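Helpers wanted for two-arm build, Skelberg shared workshop
Posted 2018-03-23

Looking for two, maybe three people to join a robot build at the Skelberg workshop, back bay, evenings and the odd weekend. Not a job job. Small stipend, see below. You need hands, patience and a bit of Python. Or a lot of patience and no Python, we can work with that.

What it is: two white arms on one table, a gripper on each, and we want them to handle ordinary household stuff together. Racks, baskets, pens, dishes later on. Project name is Wirnar, don't ask, it stuck. We started in February and it has outgrown the two of us.

What we need done

- Cable managment. Seriously. This is the first job and whoever takes it gets to pick the next one. Sleeves, ties, labels on both ends.
- Somebody to write and look after the task scripts. Python 3, plain text configs, git. Nothing fancy.
- Somebody to run repeats. Reset the table, start, stop, write down what happened. Target is 1,000 logged runs by the end of the build, we have 186. Dull work some nights, I won't pretend otherwise. Good music though.
- Finger pads for the grippers. If you've ever cast silicone or printed TPU please please write.

Nice to have: soldering, basic electrical safety, own laptop with a network port (adapter fine). Driving licence useful, stock pickup from Mondley is a pain by bus.

Not needed: a degree, robotics experience, your own tools. Workshop has tools.

Hours and money

Two evenings a week to start. Stipend is $100 a month plus workshop membership paid while you're on the project. Thats all the budget there is. Travel not covered, sorry. If we get the McIver small projects grant it goes up and everyone already on board gets the new rate from that month.

Ground rules

18 or over. Safety intro before you touch anything powered, takes an evening, no exceptions even if you do this for a living. Hair tied back, no loose sleeves, no lanyards. One person always at the button box when the arms are live, and that person does nothing else. No phone. Keep your coffee on the other bench.

Current setup, with the wire rack we're using for the handling tasks:
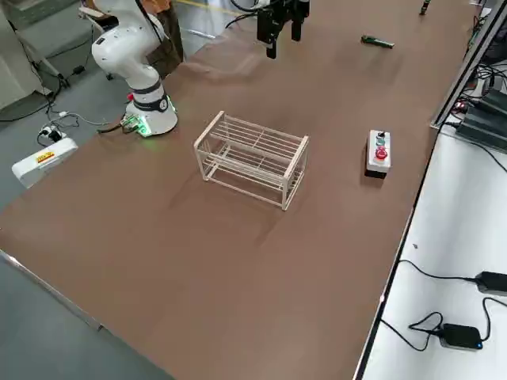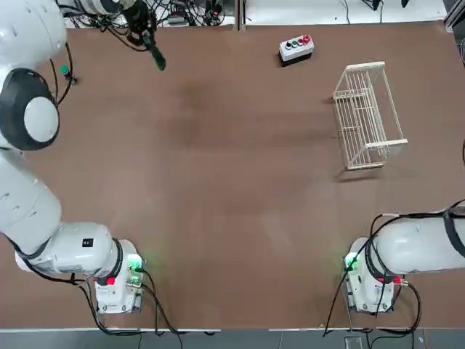
How to apply

Email or a note in the Wirnar pigeonhole by the front desk. Put in:

- which of the jobs above you want
- which evenings you can do, and which you definitely can't
- something you built or fixed, a few lines is enough. Doesn't have to be a robot. Last person told us about a bread machine and got in
- any allergies to resin or flux, we share air with the casting corner

No CVs please, I don't read them.

We'll have people round in small groups to see the arms run and try a reset or two, then decide. Expect an answer in 32 days at the outside, probably sooner, depends how the day job goes. If you don't hear by then chase me, it means I lost it.

Commitment is three months minimum. Less than that and the training eats all the time. If you can only do a one off evening, still write, there's a list for that and we do use it when the repeats pile up.

Parking is round the back, gate closes at ten, code comes with the invite. Step-free from the back door, the front has stairs. Tell me if you need a lower bench or a chair with a back and I'll sort it before you come.

Contact: Hamish Tennant, Wirnar build, Skelberg shared workshop, back bay. Evenings best.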